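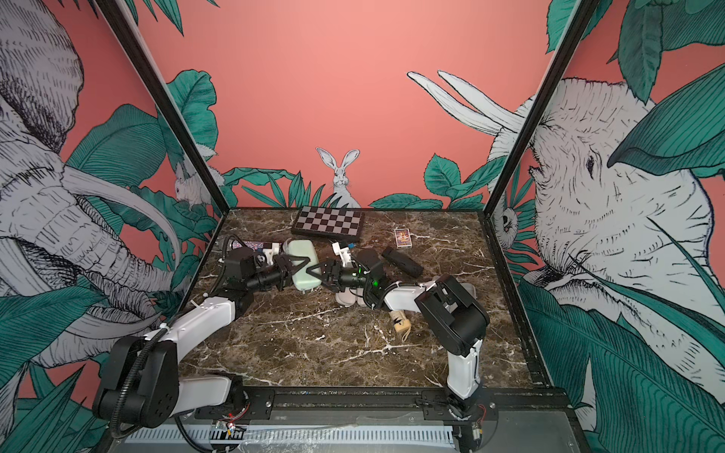

Kofi Bawa wrote in to tell me that a game table should have games on it and nothing else, and that anything left there overnight ought to go in a box by the door. I have heard versions of this for years. I don't buy it, and I doubt he lives that way either.

The one-purpose surface is a magazine idea. Give a household a big brown marble top with a checkerboard on it and by the weekend there's a case, a small wooden toy on a string, something glittery and a box of cards. People put things down where they are going to pick them up again. I can't see the crime in it.

What I object to is the cure. Last September I spent 80 dollars on organizers after reading a column that promised my counters back. I got nine bins and a label maker. The bins had to live somewhere, so they lived on the counter. My sister-in-law paid far more to have a closet done by Stolham and still keeps her scissors in a coffee mug.

The towel people are worse. Roll it, they say, stand it up, and the room will feel like a hotel. Maybe so. 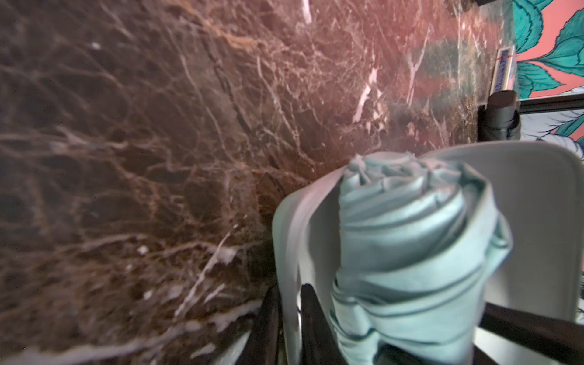 Mint-green towel, rolled and stood in a light gray caddy.

I'll grant that it looks nice. A rolled towel takes up less of the counter than one thrown down in a heap, and a shallow caddy is easy to lift when you want to wipe under it. But how long does the roll last in a house where people wash their hands? In mine, until breakfast. After that somebody has to roll it again, and I notice the columns never say who.

Naa Fiadzo, who reads these before they run, thinks I'm being unfair to caddies. Fine. Keep one caddy, for what you use every day, and skip the other eight. As for the checkerboard, leave it out. Ours went into a labeled bin and we haven't played since.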